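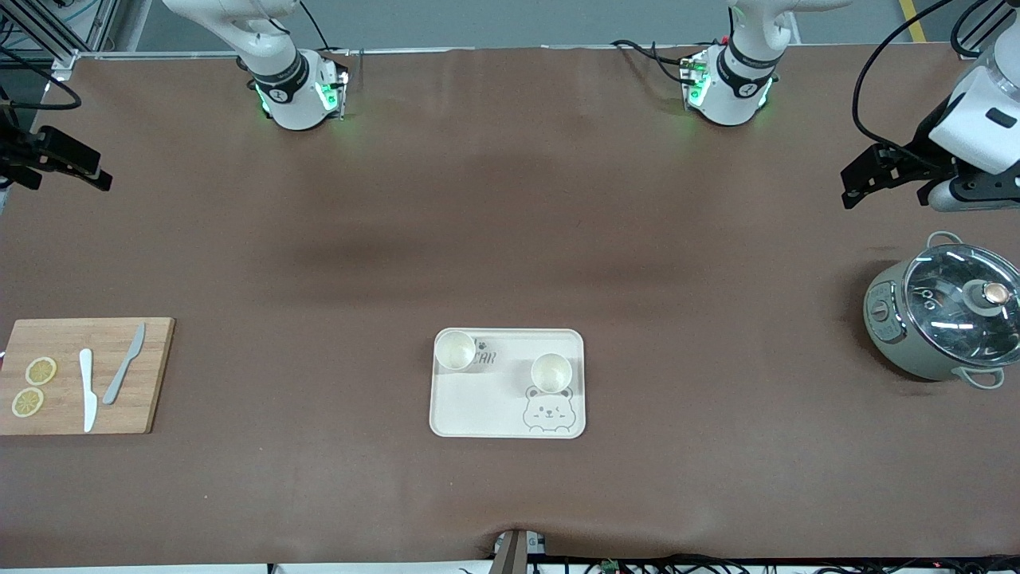

Bench 2 at Wustcombe, set with the cutting board, the tray and cups, and the cooking pot.

Robot Safety and Reliability Technician (fixed term)

Nultholm Kitchen Automation
Location: Wustcombe test hall, on site
Posted: 2 September 2022
Reference: 504
Hours: Full time, day shift
Reports to: Test hall lead

Why we are hiring

Nultholm develops two-armed robots for food preparation and table service. Most of our testing is done on bench setups at Wustcombe, where the arms practice tasks such as moving cups, placing food and lifting pot lids.

In July one of our benches had a fault that should have been caught sooner than it was. During a lid task, the left arm did not stop when the operator pressed the pause button on the control desk. It finished its current move, which took the gripper down onto the pot, and the lid broke. The operator then used the emergency stop, which cut power to both arms as designed. Glass went across the bench and onto the floor. The operator had one hand over the marked line at the time and received a small cut. First aid was given on site and no further treatment was needed.

We stopped all bench work that afternoon. Our review found two causes. The first was in software. A change to the motion queue meant that a pause request was held until the end of the active move. The change had been tested with short moves, where the delay was too small to notice. The second was mechanical. A connector at the left wrist had worked partly loose, and the force reading from that wrist was dropping in and out. When the reading dropped out, the controller used the last good value. As far as the controller knew, the gripper was not touching anything.

Either fault alone would probably have been found in normal work. Together they produced a crash. When we went back through the bench logs we found 101 earlier entries for a lost wrist reading on the same arm. Operators had cleared them and carried on, and we had not given them any instruction to do otherwise. The responsibility for that sits with us as an employer. We have fixed the pause function, replaced the wrist cables on every bench, and changed the rules for who may clear a fault. We also decided that this work needs a person whose main job it is. This is that job.

What you will do

You will look after the safety and mechanical condition of the test benches. A normal week will include:

Checking each bench before the first run of the day, including emergency stops, pause response, cable routing, wrist connectors and gripper mounts.

Reading the fault log from the previous day and deciding which entries need a closer look. You will have the authority to keep a bench shut until you are satisfied.

Investigating faults. This means going to the bench, finding the part or the setting at fault, and writing down what you found in words an operator can follow.

Running the pause and stop tests after every software release. These are done with long moves, short moves, and moves with an object in the gripper. A release does not go onto a bench until you have signed the sheet.

Keeping the list of objects approved for bench use. We use real kitchen items, including knives and glass lids, and each one has handling rules. You will help decide when a real item is needed and when a substitute will do.

Training new operators in safe bench work, and giving a short refresher to everyone else when a rule changes.

You will spend more than half of your time on your feet in the hall. The rest is spent on logs, reports and parts orders.

What the work is like

The benches are large tables covered in plain brown paper, with the arms mounted along the far edge. An operator sets out the objects for a task, steps back, and starts the run. Runs are short and there are a lot of them. Objects are put back in position after each run, and that is when people's hands are closest to the arms. Most of our current rules are about those few seconds.

The tasks change often. One day a bench may be used for picking up lemon slices and putting them down again without tearing them. Another day it may be cups on a tray. Each task has its own ways of going wrong. Thin, slippery food gets pinched or dropped. Light cups tip when a finger catches the rim. A lid knob is easy to grip badly, and a lid gripped badly will swing.

Cables are a steady source of trouble. They run along the arms, bend with every move, and wear at the places where they bend most. If you have maintained moving machinery of any kind you will know the pattern -- the fault comes and goes, and it is never there when you have the meter in your hand. We need a person with the patience to stay with a fault like that until the cause is known.

You will sometimes have to tell a project team that their bench is closed on a day when they badly want it. The hall lead will back you in this. Since the July incident no one outside the safety role and the hall lead may reopen a closed bench, and that includes the managers of the company.

What we need from you

At least 2 years of hands-on work maintaining automated or electrically powered equipment. This could be in a factory, a packaging plant, a lab, a repair shop or the armed forces. It does not have to be with robots.

Good fault-finding on low-voltage wiring, connectors and sensors. You should be comfortable with a multimeter and a wiring diagram.

Experience of lockout procedures, and a habit of using them when no one is watching.

Clear written English. Your reports will be read by operators, engineers and our insurer.

The ability to lift a boxed arm with a second person and to work at bench height for long periods.

It would also help if you have

Worked with robot arms of any make.

Done formal risk assessments for machinery.

Written small scripts to search or sort log files. If you have not, we will teach you enough to do the job.

Handled food or kitchen equipment in a paid job. Several of our better operators came from restaurant kitchens, and they see trouble with a knife or a hot pot before the engineers do.

You do not need a degree. If you have one, tell us about it, but we will be more interested in machines you have kept running and faults you have traced.

Pay and conditions

Pay is 1025 per week before tax, paid weekly. Shifts outside normal hours are rare and are paid at a higher rate, which is set out in the contract. The post is for a fixed term in the first instance, with a review before the end of the term. We expect the work to continue, but we can't promise it at this stage.

We supply safety glasses, cut-resistant gloves, work shoes and all tools. You may use your own hand tools if you prefer them, once they have been checked in. There is a paid training period at the start, during which you will work beside the hall lead and will not be asked to sign off a bench alone.

You will make occasional day visits to our workshop at Lund, where the grippers are assembled and repaired. Travel time is paid and a company vehicle is provided. A second test hall is planned at Presonmont, and the person in this role will be asked for advice on its layout. You will not be required to move there.

How to apply

Send a resume and a short letter to the hiring desk at Nultholm, quoting reference 504. Please write the letter yourself and keep it to one page. In it, describe one fault you traced that took longer than it should have. Tell us what you tried first, what the cause was, and what was changed afterward so that it would not happen again. We are not looking for a story where everything went well.

If we invite you to interview, you will come to the Wustcombe hall for half a day. The visit has a conversation with the hall lead and one of the operators, a walk around the benches, and a practical task. For the task you will be given an arm with a fault placed in it, the log from that arm, and the usual tools. The arm will be locked out when you start. You may ask questions, and you will not be marked down for failing to find the fault in the time allowed -- we look at how you go about it, and at what you do before you touch anything.

Applicants may ask to read the July incident report before the interview. It is an internal document with personal details removed, and we will send it to anyone who has been invited. Please let us know when you reply to the invitation.

If you need any changes to the interview or the workplace because of a disability or health condition, tell the hiring desk when you apply. The hall is on the ground floor, and bench stools are available.

Applications are read as they arrive and the post will be filled when we find the right person. All applicants will receive a reply. Agencies, please do not contact us about this post.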